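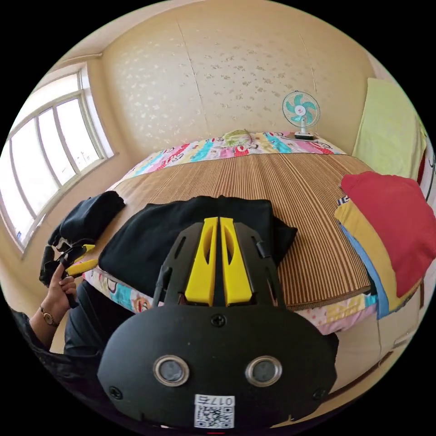
Budgeting for hand-held grippers is mostly a matter of deciding how many pairs you need before you fall in love with a catalog. Start with the chore. Folding clothes on a bed takes two hands, so you're buying one gripper for the left and one for the right, and every quote should be worked out per pair. Put a label on each unit the day it arrives, like the QR code under the lenses, and copy the number into your budget sheet.

Next come the small parts, and please don't leave them for later! When we planned our Hurstead order we set aside $314 for spare fingers, screws and cables, and I'd happily set aside that much again.
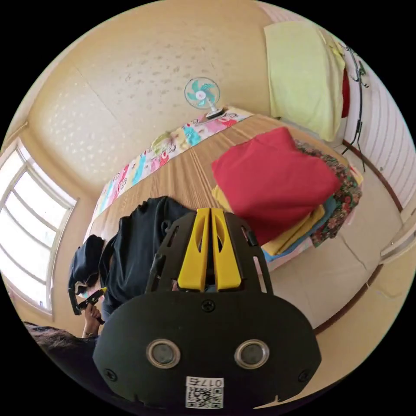 Shirts and a folded stack on the bed, a gripper at work.

Now think about where the work will happen. A borrowed bedroom costs you next to nothing, while a rented room can eat the budget by September. Our Plomino plan allowed for 3 rooms and 24 sessions – a modest number, but enough to learn what the days really cost.

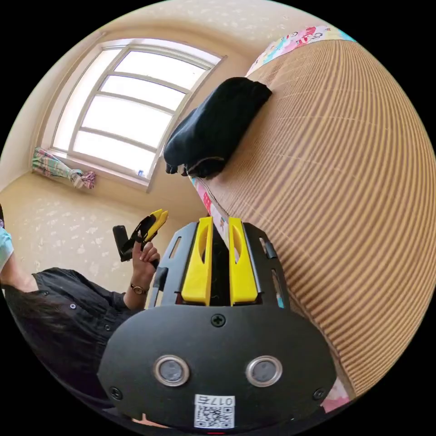 Put in a line for people's time as well, including setting up and refolding everything at the end. I also keep $100 per room for extra clothes and bedding, the more mixed the better (old T-shirts are fine).

Last updated: 2021-05-22
Filed under: Planning & Buying, Robot Gear
24 shares | 3 comments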